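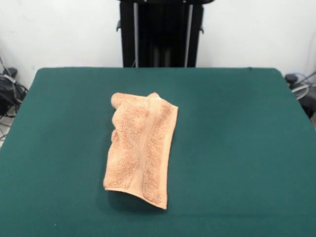

Budget for the Towel, Then for the Arm

5 min read

Every fall I get asked to look over equipment plans from small commercial laundries, and every fall the plans have the same shape. There is one big line at the top for the robot. Under it are a few small lines that look like they were filled in during the last ten minutes before the file was sent. I think the page should be built the other way up, and I think owners should refuse to sign one that isn't.

Take the plan I read in October for Rarkside, a linen service that handles towels for gyms and small hotels. The owner, Trilok Goel, wants to automate folding. His draft gave the arm, the gripper and the controller a price down to the last dollar. It gave the table no price at all. It gave training time three days.

A towel is a hard thing to budget for. A carton has a top and a bottom and arrives with the same corners every time. A terry towel dropped on a table can be a lump with one hem showing and the other three tucked somewhere underneath. Before anyone can fold it, it has to be found and opened up. Most of the cost of a folding cell sits in that step, and most plans I see have no line for it.

Trilok's draft assumed 40 towels an hour, a number he took from a sales call. I asked what state the towels were in when that number was measured. He didn't know. If they were already flat and square, the number tells him how fast the easy half of the job goes. His come out of a dryer in a heap.

So my first piece of advice is to pay for a trial with your own goods before you pay for anything else. Bag up 24 of your worst towels, the old ones that have lost their shape, and have them handled at the supplier's site with your own person standing there. If the supplier wants a fee for this, pay it. Rarkside was quoted $829 for a day at Rungrueang, the integrator it was talking to, and Trilok's first reaction was that it was money wasted. Set against the price of the arm, I think it was the cheapest line in the file.

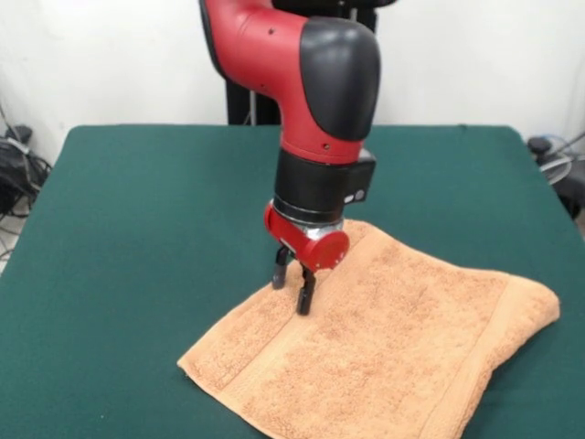 Terry towel on a green work surface, gripper at the cloth.

The second piece of advice is to price the surroundings properly. The work surface matters. A cloth that slides when a finger presses on it behaves differently from one that stays put, and you will probably try more than one covering before you settle. The stand matters, and so does the floor space behind it where the cables go. Lighting matters if cameras are going to find a hem. Fingertips wear and need replacing, so put spares in year one. I would hold back as much for these things as for the gripper, and I would expect to spend it.

The third is labor. Owners like to book the savings from the day of delivery. Abhishek Katiyar, who handles the accounts at Clotbridge, showed me how he did it for their folding table, and I've been recommending his method since. He booked no savings for the first two quarters and kept the full folding crew on the schedule. He also gave one of the folders paid hours every week to work with the machine. She knew which towels would cause trouble before they reached the table, and the people setting it up needed to hear it from her.

There is a fair argument against all this. A small laundry has one pot of money, and if half of it goes to trials, surfaces and spare parts, the purchase may never happen. Trilok made that argument to me with some heat. Margins in linen are thin, folders are hard to hire, and a plan that is too careful can keep a business where it is for another year. I accept that. I would still take the year. An arm you can't afford to set up properly ends up parked against a wall, and the loan payments go out on it either way.

What I wouldn't do is fix the problem by buying the cheaper arm. Rarkside looked at that too, under a project name, Eta, that somebody had already put on a folder. The saving would have covered the missing lines, but the smaller arm didn't reach the far side of a bath towel laid flat on the table they had in mind. They would have been back to folding hand towels only, and hand towels are the part of the work their crew already gets through quickest.

Trilok has sent me a second draft. The table has a price now, the trial day is in, and training has gone from three days to a line of its own with a person's name next to it. The towels-per-hour figure is blank until the trial is done. I told him to leave it blank when he takes it to the bank, and to bring a bag of towels with him if they ask why.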